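Home | Guides | Storage | Desktops | Forum | About
We use cookies to remember your settings. Accept | Manage
By Younes Ezzat
2022-10-30

Section 4. Removing and refitting a caddy-mounted hard drive

This section covers desktop towers in which the 3.5-inch drive sits in a plastic caddy inside the chassis. Treltitz and Nistor both sold machines of this kind, and the Nirkimance office tower uses nearly the same arrangement. The makers call the system "tool-free." I have my doubts about that phrase, and I would keep a screwdriver within reach.

If your drive is screwed straight into the chassis with no caddy, skip to Section 5.

4.1 Before you open the case

1. Copy anything you care about to a different drive. A backup kept on the drive you are about to remove is no backup at all.

2. Open a few of the copied files. Backup programs like to report success, and I have seen one report success on a folder of empty files.

3. Shut the computer down from the menu. Sleep mode won't do.

4. Pull the power cord out of the wall, then hold the power button in for a few seconds.

5. Move the tower to a table and lay it on its side with the removable panel facing up.

CAUTION: Touch bare metal on the chassis before you reach inside, and again whenever you come back to the job. Wrist straps are fine if you own one. I would not buy one for a single drive.

4.2 Taking the drive out

6. Release the side panel. On the Treltitz this is a latch at the back. On the Nistor it is a latch plus two screws, despite what the leaflet says.

7. Find the caddy. It is the plastic tray wrapped around the drive, normally in a strong color so you can tell which part you are supposed to touch.

8. Unplug the power cable and the data cable from the drive. Grip the plugs and pull straight back. If the data plug has a metal clip, press the clip first. Don't rock either plug from side to side, whatever the videos show.

9. Tuck both cables out of the way so they can't snag.

10. Take hold of the handle tab and draw the caddy out. Some bays slide straight, and some need the caddy tilted before it will clear the frame. Go slowly until you know which kind you have.

NOTE: The leaflet says the caddy "glides." Mine has never glided. If it sticks, stop and look for a cable caught behind it, or a tab that has only let go on one side. Squeezing harder is how tabs get broken, and a new caddy from Hilus costs more than a piece of plastic should.

11. Put the caddy down on a clean, flat surface with the circuit board facing up.

4.3 Separating the drive from the caddy

12. Look for the pins that hold the drive. On most caddies they are molded into the side walls and sit in the drive's screw holes.

13. Flex one side of the caddy outward, only as far as you need to, and lift that edge of the drive. The other side will follow.

14. If it won't budge, check for screws. A previous owner may not have trusted the pins, and I can't say I blame them.

CAUTION: Hold the drive by its metal sides. Keep your fingers off the green board and off the gold contacts in the connector.

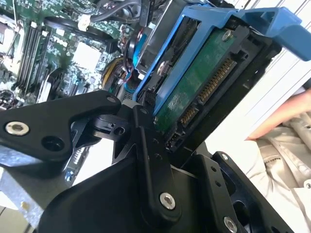 15. Set the old drive aside, label it with a strip of tape, and keep it until the new one has run without trouble for 60 days. Sellers will tell you this is overcautious. They don't have your files.

4.4 Fitting the replacement

16. Place the new drive in the caddy the same way around as the old one, with the connector at the open end. Let the pins on one side find their holes, then flex the other side over.

17. Leave any jumper pins alone unless the drive's own sheet tells you otherwise. Old advice about jumpers was written for older drives and it still gets passed around.

18. Guide the caddy back into the bay until it stops. A click is encouraging, but tug the handle lightly anyway. I have had a caddy click and then come straight out again.

19. Plug in data first, then power. Both plugs are keyed with a small L shape and fit only one way. If you find yourself pushing hard, turn the plug over.

20. Refit the side panel, stand the tower up and connect the cord.

4.5 Checking the result

21. Start the computer and open the setup screen. The new drive should be listed by model number.

22. If it isn't listed, shut down, unplug, and reseat both cables before you blame the drive. If you have a spare data cable, try it.

23. A brand-new drive will not appear in your file manager until it has been formatted. Section 6 covers this.

NOTE: The size shown on screen will probably be smaller than the size on the box. The box and the computer count differently, and the box always picks the larger figure.

24. Copy a big folder across and listen. A soft rattle while the drive is working is normal. Repeated clicking with long pauses is a reason to send it back, even if the health utility says 100 percent.

Next: Section 5, Drives screwed to the chassis
Previous: Section 3, Choosing a replacement drive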